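Teaching by hand at Flirkumska

Ritu Tomar has spent most of this year in rooms full of sinks. She runs collection at Flirkumska, a small firm that gathers examples of household and washroom jobs and passes them on to people who train robots to do the same things. When we spoke she had just finished a morning of sessions and was eating a sandwich over a keyboard.

"People expect me to say I program robots," she said. "I don't write any of that. I get people to do ordinary jobs, and I make sure we've got a clean record of how they did them."

The ordinary jobs are done with a pair of hand-held grippers, one for each hand. The wearer squeezes, the two fingers close, and whatever needs moving gets moved. A patterned marker on each gripper lets the software work out where it is at every moment. The idea is that a robot arm with the same sort of fingers can later learn from the recording, with no need to translate from a human hand with its thumb and its wrist and all its small habits.

Tomar came to the work from shop fitting, where she planned washroom displays for a supplier called Billance. She says it was better training than it sounds. She knew how high a counter ought to be, and how people behave when you ask them to do the same thing over and over.

"The first week I had everyone doing 100 goes at one job," she said. "By the end they were quick, and it was useless. They'd all found the same short cut. You want the learner to see someone a bit unsure as well, someone who goes in from the wrong side and has to come back."

Now a session lasts until the wearer has done 13 tries, and then the job changes. The objects change too. A task that begins with one small thing on a cloth may end with three or four, some of them soft enough to squash if you grip too hard. Two collectors will often work in the same room on different counters.
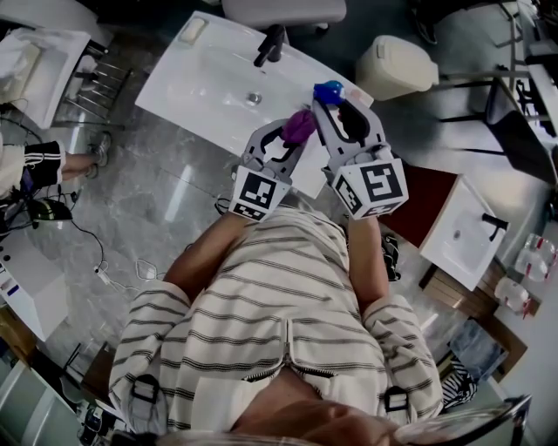

Pathak, on the training side, would like the tries to be even more mixed than they are, and has told her so more than once. A model that has only met tidy counters goes wrong when a bottle is in the way, and Pathak would take 11 messy examples over a long run of neat ones.

Tomar agrees up to a point. "Messy is fine. Messy and badly labelled is no good to anyone. If I can't tell afterwards what the person was meant to be doing, it goes in the bin."

Around 2 in every 11 recordings do go in the bin, she said. The usual fault is a marker that has been hidden for too long, often by the wearer's own forearm. Crossing the arms is the worst for it. New collectors are asked to keep their hands apart where the job allows, though she doesn't like to give them too many rules.

"If I tell someone to hold their elbows like this and their head like that, I get a person pretending to be a robot. Then the robot learns from a person pretending to be a robot."

Both hands matter more than she thought they would. Early on, the team let people work one-handed whenever they liked, and most did. In March they began choosing jobs that gave each hand something to do, such as keeping hold of one object while reaching for another. Those sessions are slower and more tiring. Wearers stop for a break after each job, and she won't book anybody for a whole day.

I asked what makes a good collector. She thought for a while and said it was being able to get bored without getting sloppy. Two of her best used to pack orders in a warehouse. Another had never had a job before, and asks a lot of questions.

The next set will be gathered at Berngate, where the counters are lower and the light is poorer. Tomar is looking forward to the counters. The light worries her, as the markers are harder to pick out when it's dim, and she has asked for extra lamps. She hadn't had a reply when we spoke.

Does she ever get to see a robot do one of her jobs? Once, she said, on a video call. It picked up a sponge, moved it across the counter and set it down a little too hard.

"I knew whose sessions it had learned from," she said. "She puts everything down like that."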